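最后更新：2025年5月6日，星期二

盐放多少，一条街的口味

Gorkbridge街上一共有四家小饭馆，卖的菜差不多：豆子、米饭、炖牛肉、炸芭蕉，中午一份套餐，晚上点单。住在附近的人却分得很清楚，哪家咸，哪家淡，哪天该去哪家。

玛莱妮·里瓦德内拉（Marleny Rivadeneyra）的店在街口，开了20年。她做菜偏咸，自己也承认。她父亲在海拔2845米的镇上长大，那里天冷，干活的人出汗多，汤里盐重，大家都这么吃。她搬到低处以后没有改过方子。有客人嫌咸，她就多给半碗白饭，不收钱。

“我尝着正好，就出锅。”她说，“让我照别人的舌头做，我做不来。”

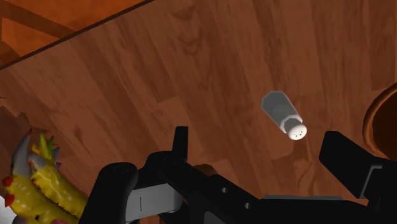

往里走五六十步是达亚娜·隆多尼奥（Dayana Londoño）的店，情况正相反。她在医院食堂做过七年，习惯了少盐。刚开张那阵，中午来的多是附近工地的人，吃两口就喊没味道。她不肯往锅里加，改在别的地方想办法：牛肉先煎后炖，洋葱炒到发褐，起锅前挤青柠汁。酸味能把咸味往上托，同样一勺盐，吃起来像多放了半勺。工地的人后来还是来，也还是抱怨，只是抱怨完会把盘子吃干净。

什么时候放盐，两家也不一样。玛莱妮煮豆子，泡豆的水里就放盐，煮的时候再放一次。达亚娜等豆子煮软才放，她说从小听大人讲，盐放早了豆皮发硬。这个说法很多厨房里都有，可是两家的豆子端上来都是软的。我问玛莱妮怎么看，她说豆子硬是因为豆子老，放了两年的豆子，怎么煮都没用。

肉的事情争议少一些。两家都提前一晚抹盐，放冰箱，不盖盖子。第二天肉的表面发干，下锅容易上色。达亚娜年轻时赶时间，试过下锅前十分钟才抹，结果肉面上全是水，在锅里成了煮肉。她说要么提前一晚，要么临下锅那一刻再撒，中间那段时间最不好。

米饭也有讲究。这条街上煮饭放盐放油，外地来的人头一次吃，常以为是剩饭重新炒过的。玛莱妮一锅米放两小勺，用手抓，不用勺量。她女儿学了半年，抓出来还是忽多忽少，后来干脆买了一个小秤。

给街上供盐的是普克内斯（Purkness）杂货行。店主阿尔西德斯·卡斯塔尼奥（Alcides Castaño）卖三种盐：细盐、粗盐，还有一种灰色的湿盐，装在布袋里。湿盐买的人少，每年11月前后才好卖一点，那时候各家开始腌年底要吃的肉。他记账记得细，去年全年卖出粗盐63袋，细盐不到这个数的一半。

他说粗盐和细盐的咸度没有差别，差在一勺能装多少。粗盐颗粒之间空隙大，同样一平勺，分量轻得多。有人照着菜谱做，菜谱写的是粗盐，家里只有细盐，一勺下去就咸了。他劝人用秤，听的人不多。
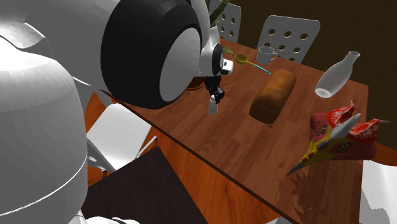
比起厨师，杂货行的人更操心受潮。雨季的时候，细盐放三天就结块，敲都敲不开。老办法是往盐里放几粒生米，这条街上家家都放。阿尔西德斯的做法是把米先在干锅里炒到微黄，放凉再用，两个星期换一次。他另外提醒一句：不要在冒热气的锅上方直接撒，蒸汽进了瓶口，什么米都救不回来。先撒在手心里，再撒进锅。

街尾的尤拉尼·瓦曼（Yurani Huamán）不开饭馆，只做面包，一天烤两炉。面包里的盐没法后补，出炉以后发现淡了，只能认。她有一次忘了放盐，面团发得特别快，一个钟头就顶到了盆沿，烤出来颜色发白，闻着有酒味。那一炉她切片烘干，磨成了面包糠。从那以后，她每天头一件事就是把盐称好，放在面粉袋上面，袋子要打开就得先把盐拿起来。

她的配方是面粉的百分之二，天热的时候略多一点，让面团发慢些。2000克面粉，四十克盐，写在墙上一张纸上，纸已经换过几回。

四家饭馆里生意最好的是佩德雷酱汤店隔壁的德雷蒂（Deretti），老板娘露塞罗·马鲁兰达（Lucero Marulanda）对咸淡没有什么主张。她做的汤只放七分盐，剩下的让客人自己来。每张桌上都有盐，有辣椒酱，有切好的青柠。她说一家四口坐下来，口味就有四样，老人要淡，孩子要更淡，男主人一勺一勺往里加，她看着也不管。

我在她店里坐了一个中午，多数人没有尝就先加了盐。坐我旁边的老先生加了两回，喝完汤，跟露塞罗说今天的汤比昨天咸。她说好，明天少放点。

近期文章
青柠什么时候挤
帕切科（Pacheco）市场的早市还剩几家
一锅豆子要泡多久
炸芭蕉：压一次还是压两次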